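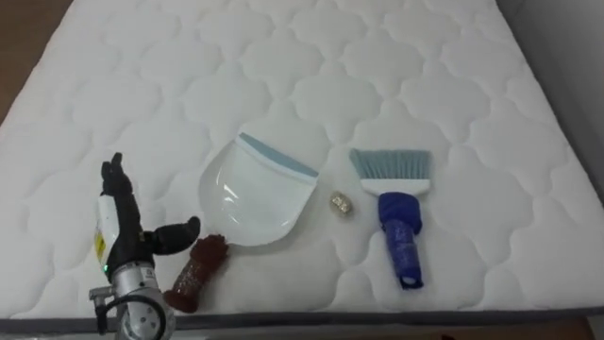
Pimholm adds quilted mattress and perforated basket to its compact bedroom range

Pimholm has extended its compact bedroom range, intended for small flats where laundry is sorted on the bed. The mattress has a white quilted top and a grey side band. The white plastic laundry basket has grid-patterned sides and a cut-out handle.

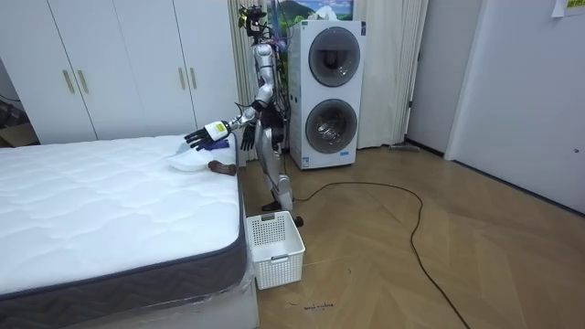 Availability

Deliveries begin in February through Rampersad. The first run is 2000 mattresses, each with a 3-year guarantee.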